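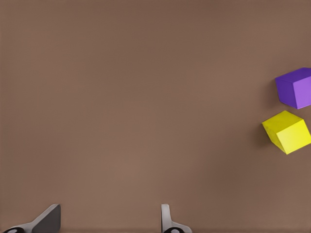 Do you need a big guest list to have a proper wedding? Only if you have a big circle of people you'd be sad not to see there, and most couples I know could write that list on the back of an envelope.

I say this as someone who had 200 at mine, in a marquee outside Altden, and spent the evening shaking hands with my dad's old colleagues. Lovely people! I couldn't tell you a single one of their names. We'd had a quote for 400 at one point (my mother-in-law's draft, bless her) and I still wake up at night thinking about the chairs.

Then last June I went to my cousin's do in Stustbridge, 38 guests in the upstairs room of a pub, and I've been banging on about it ever since. One long table, pie and mash, her own playlist. I talked to the bride for a good half hour – try managing that in a marquee. They put the money they'd saved into a trip to Hafstein and came back sunburnt, which I didn't think you could do in Hafstein.

I know what people say. Aunties get offended, and someone always mentions who came to whose in the nineties. Fine, let them grumble for a month. You'll have a much longer time to be annoyed about the £600 you spent on favours that got left under the tables.

If you truly want the huge party, go for it, and please invite me – I'll dance to anything. I just wish more couples started with the small list and had to be talked up from there.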